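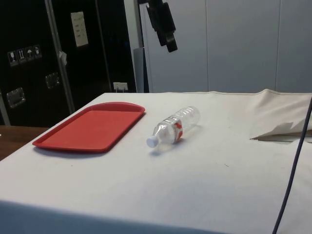

Flivenico episode notes

The collection holds 1373 short notes on television drama episodes, written by viewers in English and Slovak. Each note has the title of the series, the season, the episode and a free text of the viewer's opinion.

Files

notes.csv — all the notes, one in each row
series.csv — the list of series, with channel and country

Ratings go from 1 to 5. An empty rating means the viewer did not give one, please do not read it as zero.

Spoilers

The column "spoiler" was filled by two readers, Kamil Urban and Yaneth Tello. Where they did not agree, the value is "unsure". Notes on final episodes are nearly always spoilers, so take care if you show them on a public page.

Known problems

Some series changed their name between seasons. We kept the older name. Accents are missing in the notes added before February.

Corrections go to Branislav Čierny.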